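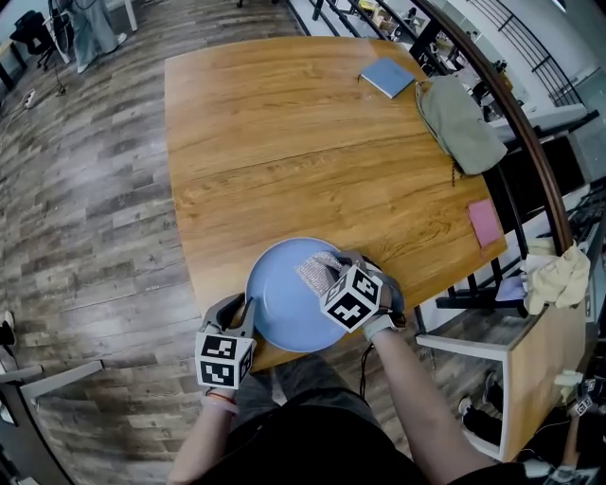 How to train a wiping policy from hand-held gripper demonstrations

Reading time: 5 min

This page covers the steps we follow to go from recorded two-handed demonstrations to a policy that scrubs a plate on a two-arm robot. It assumes you already have a pair of hand-held grippers with marker cubes, a calibrated head camera, and the Naltano toolkit installed. If you haven't calibrated the camera yet, do that first. The marker poses depend on it, and a wide lens with bad calibration will give you errors that look like shaky hands.

Step 1. Fix the task definition

Write down what counts as one episode before you record anything. Ours reads: both grippers start open above the table, the left one takes the plate by the rim and tilts it, the right one takes the scrubber, the inner face gets scrubbed, and both objects go back on the table. An episode that leaves out any of these is thrown away.

Keep the roles of the hands fixed. In an early version we let people hold the plate with either hand, and the policy learned to hesitate between the two. Left holds, right scrubs, every time.

Step 2. Record the demonstrations

Sit at the table with your forearms clear of the cubes. Sleeves should be pushed up past the wrist. Move a little slower than you would at a sink, and try to keep at least one side face of each cube toward the camera. The worst moments for tracking are when the right hand rolls inward during a stroke, so turn the plate to bring the far side of the rim closer and keep the wrist where it is.

Vary these between episodes:
- the starting position of the plate
- the starting position of the scrubber
- the tilt of the plate while it is being scrubbed
- the table and the room

Do not clear the room. The policy has to cope with chairs, bags and people walking past, and a tidy background at training time makes it fragile later. We do keep other printed markers out of the working area, or give them IDs that the tracker is told to ignore.

Our set has 1057 episodes after filtering.

Step 3. Recover the gripper poses

Run the Naltano tracker on each recording. It finds the visible squares, solves for the pose of each cube, and applies the fixed offset from cube to fingertips. Work on the raw fisheye images and let the tracker use the lens model. Undistorting first throws away pixels near the border, and the hands spend a lot of time there.

Then fill the gaps. Short dropouts of up to 8 frames are filled by interpolation. Anything longer is flagged, and if it falls in the scrubbing part of the episode we drop the episode. It is tempting to raise this limit to save data. We tried it, and the filled-in strokes came out too straight, so the robot wiped a line across the middle of the plate and missed the curve.

Check the finger opening as well. A thin plate rim gives a small but nonzero opening, and if your readings sit at zero while the plate is held, the gripper sensor needs to be zeroed again.

Step 4. Use relative actions

Express each right-hand pose in the frame of the left gripper. Scrubbing depends on where the pad is with respect to the plate, and the plate moves with the left hand. Left-hand actions stay relative to that hand's own current pose.

This was the change that mattered most for us. With both hands expressed in the camera frame, the robot finished 5 of 48 test trials. With the right hand relative to the left, and everything else the same, it finished 37. We count a trial as finished when the scrubber has touched all the marked regions of the plate and neither object was dropped.

Step 5. Train

Start from the default Fleslow config and change only the action horizon. A longer horizon gives smoother strokes but reacts late when the plate slips. A short one reacts well and tends to stutter at the end of each stroke. Pick a middle value, train once, and look at real rollouts before you tune further. Validation loss told us very little here – two checkpoints with nearly the same loss behaved very differently on contact.

Step 6. Test on the robot

Put soft limits on the downward force before the first run. The demonstrations carry position only, so the policy has no idea how hard the person was pressing. We let the arm controller be compliant along the direction facing into the plate and stiff in the others.

Run the first trials with a plastic plate. Stop and check the rim grasp if you see the plate rotating in the left fingers, and move to ceramic when you get ten clean trials in a row.

Known problems

Shiny metal scrubbers sometimes throw highlights onto the cube faces, and the tracker loses a corner. Diffuse lighting helps. Loose cables can pull on the wrist near the end of a reach, and this shows up as a small sideways drift in the data. Very deep bowls do not work with this setup, as the right cube is hidden for most of the stroke. The Floltton release of the tracker has an option for a second camera, but we have not tested it on this task.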